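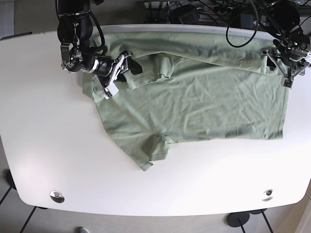
Part 2: The wardrobe count

Good, everybody settled? Lovely. I'll carry on from where we were before the tea came round – the survey in Mirkanthorpe, which I promised I'd get to.

We asked 116 households to go through their cupboards and write down every piece of clothing they hadn't worn since the previous October. 105 of them sent the form back, and I still think that's marvellous, given how long the form was (sorry, that was my doing).

(Pause. Ask who would dare do this at home. Wait for the groans.)

T-shirts came top by a long way. People keep them for painting the fence, for sleeping in, for a son who moved out years ago. Kazimír Murín, who helped us read through the answers, had a soft spot for the lady who wrote "too good for the garden, too tired for town", and I've been using that line on my own shelves ever since.

Now, mending. The Flander repair evenings run for 3 hours, and you're welcome to bring 2 things each. Start with a dropped hem or a loose seam – they're kind to beginners, and you'll go home with something you can wear the next morning.

(If time is short, skip the Trilen story and go straight to darning.)

Darning sample goes round now, left side of the room first. Please do pull at it, it can take it. Questions after that, then coats.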